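June, first week with the sorting table

Got in at ten to 7 because Firouzeh wanted everybody on the early shift to see it switched on. It went on at 7:20. The man from Tranisero, Jamshid Shirazi, had left a connector in his car at the far end of the lot and had to walk back for it.

The job it has been given is mine, more or less. Sorting cutlery for the hire side has been my morning for 6 years. The crates come back from the weddings and the Jerncombe conference rooms, they go through the washer, and then somebody stands and puts spoons with spoons and finish with finish. The silver is easy. The colored sets are where it goes wrong, because a customer who has paid for gold will call if one copper spoon turns up at the head table. I have taken those calls.

Firouzeh says the contract with Nitberg is what decided it. They want 300 settings a night through the summer and we can't get people for the late sort. I believe her. We advertised twice and got one reply, and he took a job at the bakery.

They've set it up on a table over by the windows, away from the washer on account of the steam. Two arms, colored bins, loose pieces laid out on the wood for it to work through. I was told to stand on the left and learn the stop button before anything else, so I did that. Then I watched for most of an hour.
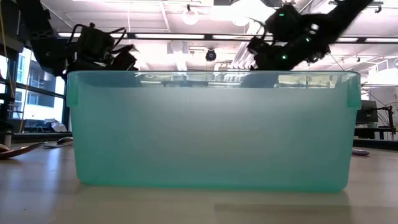
The green bin, first morning, with both arms over it.

It is slower than I am. I expected to feel pleased about that and I did for a while. Jamshid said the speed comes up later and that for now they care more about it picking the right piece. It dropped a teaspoon on the floor before break and stopped, and he wrote it down. He writes everything down. He asked me how I tell the bronze from the old gold and I said you hold them next to each other, and he wrote that down too.

Farzad didn't come over. He has been on nights with the sort since before I started and he'd been told the day before that nights would be "reviewed." He ate his lunch in the van. I took him a tea at 12 and we talked about his daughter's driving test. He did ask, when I was leaving, whether it could do forks. I said I'd only seen it with spoons. He nodded.

Afternoon was paperwork. There is now a sheet for the table, one line for every stop, with the time and what the piece was. Tahmineh from the office made it and left no space for initials, so we've been putting them in the margin. I also have to go through the pieces before they're laid out and pull anything bent. Used to do that as I went along. Doing it separately takes longer and my back noticed.

What I do like is not having wet sleeves. The drying racks still have to be emptied by hand, but once that's done I can sit on the high stool and keep an eye on things. I haven't sat down at work before noon in years. I wasn't sure whether I was allowed to, so I asked, and Firouzeh said of course, as if it was a strange question.

Mr. Jalali rang at 3 about his linen and kept me on the phone a good while. When I came back Jamshid had changed which bins were out and wanted me to look at the view from down by the gripper, so I'd understand what it has to go on when two spoons are near each other.

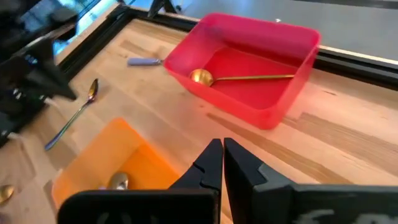
Will the people on the late sort lose their hours?
Firouzeh's answer was that the hours stay the same through the summer, and after that some of them move to packing and delivery.

She gave that answer standing by the time clock, to all of us at once, and Manouchehr asked her to put it on the board in writing. She said she would. It wasn't up when I left, but she'd had the bank on the phone since 4.

Manouchehr is taking the training with me, two mornings a week. He is better with the screen than I am. I'm better at seeing when a piece is wrong before it gets picked up. Jamshid says they need both, and he may say that to everyone.

Pay question still open. The training rate is almost a dollar over what I get, and it isn't clear if that carries on once the training stops. Must ask before the end of the month and get it by email.

Home by 6. Did our own dishes and put the spoons away in any order. Rice and the last of the lamb. Need to buy insoles, and call my sister back about the weekend.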